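Keeping the pit books straight: Grethe Toft on copying and correcting theatre scores

Most of the music played at the Mallness repertory theatre in a season has passed across one desk. Grethe Toft has prepared orchestral parts there since leaving the viola section, and her work now covers the hire library as well as the house's own productions. We met in July, while the building was dark and the parts for the autumn revival of Luruvum were being rebuilt from the original manuscript.

Luruvum is a two-act musical with a troubled paper history. It opened with an orchestra of 18, toured with a reduced band, and was later cut by a third for a student licence. Each version left its own set of parts, and none of them agrees with the full score.

"There are 3 sources we can use," Toft says. "The composer's pencil score, the touring parts, and a piano-conductor book that somebody marked up over several productions. The piano-conductor is the least tidy and the most useful. It tells you what was played."

Her method begins with bar numbers. The original score was numbered by song, starting again at bar 1 for each, and the touring parts were numbered by cue, so that an underscore of six bars had its own sequence. Before any notes are entered, she makes a concordance on paper. The complete show runs to 2,584 bars, including repeats that were written out in the touring set but given as repeat signs in the score.

"If you don't settle the numbering first you'll pay for it at the band call," she says. "A conductor says bar 40, half the room goes to one place and the reeds go to another. With a full orchestra waiting, two minutes is a long time."

The concordance is ruled by hand in columns: score bar, part bar, rehearsal letter, lyric at that point, and any cut. A final column records which source she has followed where they differ. It's the only column she fills in with ink.

The differences are mostly small. In the first-act duet the second trumpet has a written F sharp in the score and an F natural in the touring part. The harmony permits either. The piano-conductor book has a natural sign added in red, with a tick beside it. Toft printed the natural and put the sharp in the editorial notes.

"I don't choose by taste," she says. "A tick from the pit is evidence. My liking the sharp isn't evidence."

Other cases are less clear. The overture has a dance break that survives only in the first violin and drum parts. The composer's score has a cross through the pages before it and a blank where the break should be. Toft has reconstructed the bass line from the drum part's cues, where the drummer had written the bassist's rhythm above his own stave in order to match it. The inner parts have been supplied by an arranger and are printed in small notes, so that players and later editors can tell them from the rest.

Paper is a subject on which she has firm views. House parts are printed on a heavy off-white stock, slightly larger than A4, with a matt surface. Bright white paper under a stand light throws glare, she says, and thin paper lets the next page show through. Parts are bound with cloth tape along the spine so that they open flat, and no page turn is allowed in the middle of a phrase unless the player has at least two bars' rest on one side of it.

"Page turns are most of the layout work," she says. "The notation program will give you a handsome page that can't be turned. I set the turns first and let the spacing follow. If that leaves half a page empty, it's empty. Players use the space for pencil."

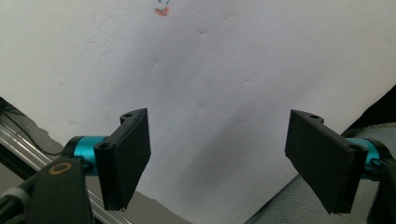 White paper, with small marks in orange-red and blue.

The question of pencil comes up often. Hired parts are supposed to be returned clean, and the licence for most shows charges for erasure. Toft thinks this has destroyed more information than any fire or flood. When a set of parts is rubbed out after each production, the corrections go with the doodles, and the next band finds the same wrong notes in the same places.

She now asks for parts to be returned to her unerased. Each book is read through at a desk and its markings are sorted into two kinds. Bowings, fingerings, breath marks and reminders to count belong to the player and are removed. Corrections to pitch, rhythm, repeats or cues are transferred to an errata file and checked against the score. For Luruvum the file holds 1,400 entries, many of them the same correction made independently by different players.

"Repetition helps," she says. "One player changing a note may have misread it. When the same note has been changed in every set that went out, I look at it very hard."

The errata file is kept in Bilerex, a small database program that she adopted because it exports plain text. Each entry has a bar number from the concordance, an instrument, the reading in the part, the reading proposed, and the source for it. Entries can be marked accepted, refused or open. Toft doesn't delete refused entries. A correction refused once is likely to be proposed again, and she would like the reasoning to be there when it is.

Reductions take up the other half of her time. The touring version of Luruvum dropped the horns, both oboes and all the violas, and the work was done quickly. Horn lines were handed to a clarinet without adjustment, which put some of them below the bottom of the instrument. The players had moved single notes up an octave, each in their own way.

For the revival there will be a new reduction, which the company refers to by its working title, Ban. It keeps one horn. The reed books have been redistributed so that no player has to change instrument in less than four bars at the marked tempo, and the keyboard part no longer doubles the melody under the singers.

"A doubled tune is a safety net, and singers ask for it," Toft says. "It also means that they can't move. If the keyboard has the tune in strict time, a singer who wants to lean on a word is wrong. I'd rather give them the chord and a cue note at the entry."

Asked whether that had been agreed with the cast, she says it had been discussed. Two numbers have the melody cued in small notes in the right hand, to be played in rehearsal and left out when the singer is secure. The instruction is printed at the head of each number in words, because symbols for optional material vary from one publisher to another.

Tempo is handled with the same caution. The score gives metronome marks for the first act only. The second act has words, some of them private to the composer: "as before but worse" stands over the reprise of the waltz. Toft has kept the words and added metronome marks in square brackets, taken from timings that a stage manager wrote into the prompt book. A timing for a whole number can mislead if there was applause or a long pause in it, so the bracketed figures are offered as a starting point.

Vamps are written with a minimum number of repeats where dialogue has to be covered, and the spoken cue line for leaving the vamp is printed in every part, including percussion. In the older sets it appeared only in the conductor's book. Toft regards this as the most useful single change in the edition. A player who can hear the line coming will watch at the right moment.

She sat in the pit for a long time before she took the desk, and says it shows in what she bothers with. Cues after long rests are taken from an instrument the player can hear from that chair, which isn't always the one with the tune. Mutes are marked at the point where they should go on, well ahead of the muted note. Key changes at a page turn are given at the foot of the old page as well as the top of the new.

The full score of the revival version will be proofread twice, once against the sources and once by a reader who has only the parts. Toft does the first reading herself, in the morning, one instrument at a time from beginning to end. The second goes to a former section colleague, who plays each part through slowly on whatever instrument is to hand and writes queries on a separate sheet.

The string parts were finished when we spoke. The reeds were in proof, and the drum book had not been started. She intended to leave it until the vamps were fixed.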